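Collecting Push Demonstrations for a Tabletop Sorting Task
Project report, Grendamham robotics lab course
10/31/25

1. Goal

Our project was to gather enough examples for a robot arm to learn to push toy blocks across a board using a single straight tool. The learning side was handled by another group, who named their model Pukura. We were responsible for the task design, the recording sessions and the cleanup of the data. This report covers only our part.

2. Choice of task

We first planned a pick-and-place task and dropped it in January. Pushing needs no grasp planning, and a simple shaft can be driven by one person with little practice. It is still hard to predict. A block with corners turns when it is pushed off center, and a round one can slip to the side of the tool. We wanted shapes that behave differently under the same push, so we used pieces of the shape-sorter kind.

3. Recording method

One student drove the arm with a handheld controller and a second typed the instruction at the start of each take. Instructions were short, such as "move the star toward the front edge" or "separate the red block from the others." We saved the arm position, the commands and the camera view together. The recording script, Drastulberg, was left over from last year's course and needed two fixes before it would save long takes without dropping rows.

Drivers changed after every 12 takes. Early on we let one person drive for a whole session, and the pushes got sloppy toward the end.

4. Starting layouts

We used three kinds of start: scattered, in a line, and clustered. Clustered starts took the longest to drive — the tool has to come down beside the group and find an edge to work from.

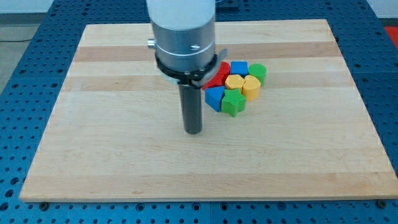 5. Results

We recorded 805 takes. After review, 687 were kept. The rejected ones were mostly takes where the driver did something other than the typed instruction, or stopped early. Of the kept takes, 653 were used for training and the rest were held back for testing.

6. Problems and next steps

Our instructions were uneven. Some drivers wrote "left" from their own seat and others from the arm's side, and we had to correct these by hand. The Katsaros checklist we adopted halfway through fixed the wording, but the older takes are still less consistent. Next term's group should agree on directions first and record more clustered starts, which are the smallest part of the set.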